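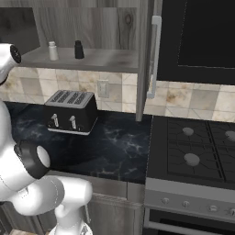 Background

Drirnlow is a shallow freshwater wetland on the edge of farmland. For this project I looked at how black swans use it in the weeks before nesting. Jailson Rangel, who supervised the work, suggested keeping to one species and one stretch of shore.

Method

I watched from the hide on the Plevwood side, starting at first light every Monday in September. There were 4 visits. Each session was split into blocks of 18 minutes, and at the start of each block I wrote down what the nearest pair was doing: feeding, preening, resting, calling or carrying nest material. I stayed 1,000 metres from the known nest mounds at Tsikata Point and used a spotting scope.
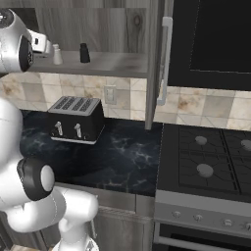 Swans were recorded as a pair only if they stayed close together for a whole block. Size was hard to judge through the scope at that distance. On the water I used neck length and behaviour as well as size, and left out any bird I was unsure of.

Results

Feeding was the most common behaviour in every session. Carrying nest material was only seen on the last two visits, both times near the reeds. Calling was heaviest before sunrise and dropped off once the wind came up.
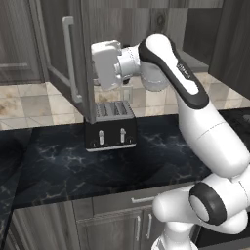

Why were the swans not counted from the air?
A drone could have disturbed birds that were choosing nest sites, and the permit for Drirnlow only covered watching from the hide.

Limitations

One month is short, and fog cost me most of the second visit. Birds behind the reeds could not be seen at all, so time spent on the nest is probably under-recorded.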